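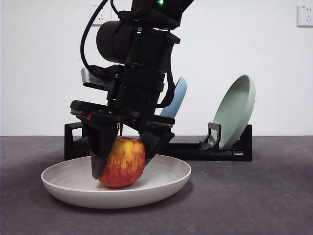
Section 4. Setting Up Movie Nights on the Neltemgate Home Screening Service

This section explains how to connect a Neltemgate receiver to a television, create a watchlist, and schedule a film for a household or small group. Place the receiver on a flat, stable surface within reach of a wall outlet. A plain white wall with two outlets spaced apart is sufficient for the receiver and a powered speaker, and no extension cord is needed. Food such as apples should be kept on a plate and away from the top of the receiver, where the vents are located.

4.1 Connecting the receiver

1. Turn off the television.
2. Insert one end of the supplied cable into the port marked OUT on the receiver and the other end into a free input on the television.
3. Connect the power adapter. The front light blinks while the receiver starts.
4. Turn on the television and select the matching input. The Lulleck menu opens when the light becomes steady.

Caution: Do not disconnect the power adapter while the front light is blinking. Doing so may erase saved settings.

4.2 Signing in and choosing a catalog

1. On the Lulleck menu, select Account and enter the membership number printed on the welcome card.
2. Select a catalog. The Clalleck catalog contains 2654 feature films, mainly comedies, musicals and family titles. The Tzavaras catalog is limited to classic and foreign-language films.
3. Select Confirm. The first download of artwork and listings may be slow on a shared connection.

Note: Members may change catalogs two times in a calendar year. Titles already on a watchlist remain there – they are shown in gray until the original catalog is selected again.

4.3 Building a watchlist

1. Highlight a title and press the Plus key on the remote control.
2. To sort the list, open Watchlist, then Order, and choose Running Time, Year or Mood.
3. To share the list, select Send and choose a household profile. Up to four profiles may be active on one receiver.

A watchlist holds a maximum of 3000 titles. When the limit is reached, the Plus key has no effect until a title is removed.

4.4 Scheduling a film

1. Open the title page and select Schedule.
2. Enter the date and start time.
3. Select Reminder if a notice should appear on the television before the film begins.

Caution: Scheduled films start at the volume last used. Lower the volume before leaving the receiver in standby.

Seasonal titles added in November are removed without notice when their license ends. For playback faults, refer to Section 5.

Revised 5 December 2018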